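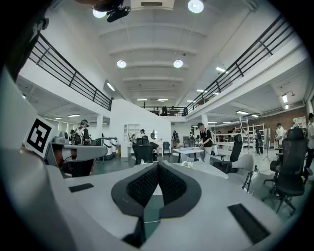
1/7

Gripper build log, Walunholm shared workshop. The finger pads are the black mesh-textured ones now, set in the V mount so they meet at a point. Housing is gray, same print profile as before.

2/7

The V mount took the longest. The first version flexed under load and the pads met a couple of millimeters off. Thicker ribs fixed it. Print time went up to 42 minutes, which I can live with.

3/7

The square marker sits on a tilted bracket. Pose estimates are fine up close and get noisy past arm's length. I suspect the print contrast before I suspect the bracket.

4/7

Cycle test on the bench: 1000 open/close, no load. Pads held. One screw in the linkage backed out at 17 and had to be redone with threadlocker - my fault, I skipped it the first time.

5/7

Second run with a small weight went up to 1534 cycles before I stopped it. Slight play in the left finger. Bushing, probably.

6/7

Firmware is still the Prerkeck branch with my current limit patch. Without the patch it keeps squeezing after contact and the motor gets warm. I'll push it once the comments are readable.

7/7

Next: new bushing, shorter cable run, recalibrate. Files go up in December under Cirkedby, STEP and STL both. If you need a different pad angle, edit the mount sketch and leave the housing alone.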